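4.2 Bimanual Reach Planning Around Thin Vertical Obstacles

The planner described in Section 3 treats each arm as an independent chain and merges the two trajectories only after inverse kinematics has been solved on both sides. Merging is done by Takero, our scheduling layer, which assigns a shared clock to the two joint streams and delays one of them when the swept volumes overlap. Delay alone is not enough when both grippers must work close to the same object. In that case the slower arm can block the only approach the faster arm has left.

To handle this, we add a coupling term to the cost function. The term penalizes the distance between the two finger segments when it falls below 30 mm, and it is zero elsewhere. Object geometry is passed in as a set of capsules. A pipe is one capsule, and a joined structure is several capsules that share end points. Baloch's earlier implementation used a full mesh for the same purpose and spent most of its time on collision queries.

Figure 3 gives the arrangement for which the term was tuned, with two arms facing each other and a vertical PVC pipe between the grippers.
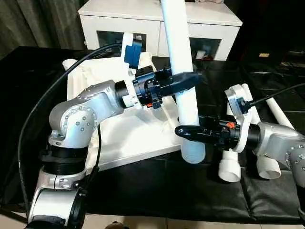 Figure 3. Left and right grippers on either side of a vertical white pipe, with a joined pipe structure behind the right gripper.

Why is the coupling term applied to the fingers and left out for the wrists?

Wrist clearance is already enforced as a hard constraint in the inverse kinematics step, so adding it to the cost would count the same distance twice and slow convergence near the limit.

Thin vertical objects are also hard on the perception side. Depth returns along a white cylinder are sparse near its edges, and the Lashari segmentation module tends to report a radius that is too small. We fit the capsule axis first, hold it fixed, and then estimate the radius from the color mask. The fit is rejected if the residual exceeds 3 mm, in which case the last accepted capsule is kept.

We replayed 674 logged start states through the planner with and without the coupling term. Without it, the merge step failed on 52 of them, nearly all with both goals on the same half of the object. With the term enabled, every start state produced a merged plan. Planning time rose in both the median and the worst case, and the worst case remained within the budget set by the control loop. Joint limits and random seeds were the same in both runs.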